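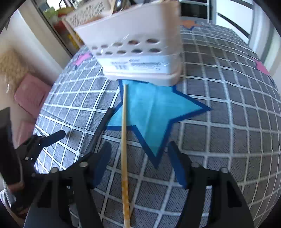
The Skidus finger and the Um finger went on trial in November, and the trial was meant to last a day. Both fit the same hand-held body. Both close on the same linkage, driven by the same trigger, and the test plan called for 30 picks with each on a thin object lying flat. The plan had been written at Sitomano by someone who assumed a bench. The tester had a rug with stars on it, a white caddy with two rows of round holes, and one wooden chopstick with a yellow pattern at its lower end. She laid the chopstick on the rug with one end near the light-blue star, set the open fingers on either side of it, and wrote "pick 1" in the log.

The Um finger had a rubber face. It closed, the rug bunched slightly under the pads, and the chopstick rose with a fold of rug beneath it. She logged this as a partial. The plan had no column for partials, so she added one.

The Skidus finger had a flat, hard face. It did not pull the rug. It slid along the weave and met the chopstick at mid-height, and if the approach angle was off by more than 3 degrees the chopstick rolled under the nearer finger and stopped there. She logged these as misses. When the angle was right the grip was clean and the chopstick went into the caddy end first.

By evening the totals were close. The Um had more partials, the Skidus more misses. She read the plan again. It asked for a recommendation in one sentence.

She tried the sentence several ways. Then she took the screws out of both sets and put one finger of each kind on the body, Um on the left, Skidus on the right. The widths did not match, and she shimmed the left with card until the tips met. The controller, a Roker unit, reported a force imbalance and offered to recalibrate. She declined.

The mixed pair picked up the chopstick on the first try. The hard finger held its place and the soft one rolled the wood against it. She ran the full set. She moved the chopstick closer to the caddy, then turned it across the grid lines, and ran the set again. At pick 60 the card had compressed and the tips no longer met. She cut a new shim and wrote down its thickness.

It was dark when she sent the results. The reply came in the morning. Sitomano thanked her for the data and noted that a mixed pair was outside the scope of the comparison. They had 200 bodies waiting for fingers, and they needed a name in the field marked "selected part." The field accepted one entry.

She opened the form and typed Um. She deleted it and typed Skidus. She left the form open, put the chopstick back on the rug, and began to measure how far the hard finger slid before it stopped.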